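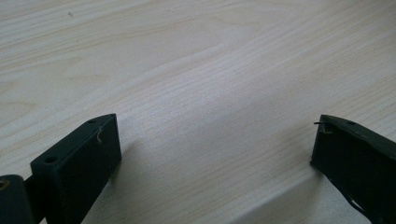
Anwara Barua wrote in after the last post to say the early set at Cemham was the better one, and that I'd missed it by turning up at nine. Fair enough. She also reckons the support act, Flovton, should have been given longer than half an hour.

I did go back for the second night, so I can compare a bit. Doors were on time. Flovton played as a duo with no drummer and the room talked over most of it, except the slow one near the end. I bought the CD. It has 2 songs on it they didn't play.

Bevska came on a little after nine and did the whole new record in order, then a few old ones. The bass was too loud up the back — move to the left side near the desk if you're going, it's clearer there. Hamish Rankin sat in on pedal steel for the last couple of numbers and I'd have been happy with a full set of that.

The encore was the Tomaszewski cover they used to do at the old pub. Same arrangement, slower.

Parking on the street was full by eight, so I left the car behind the theatre and walked. Merch was cash only. They're back in June, in the bigger room, and tickets are already up. I haven't decided yet. I like them in a small room and my favourite spot won't exist in that one.

Feb 4, 2018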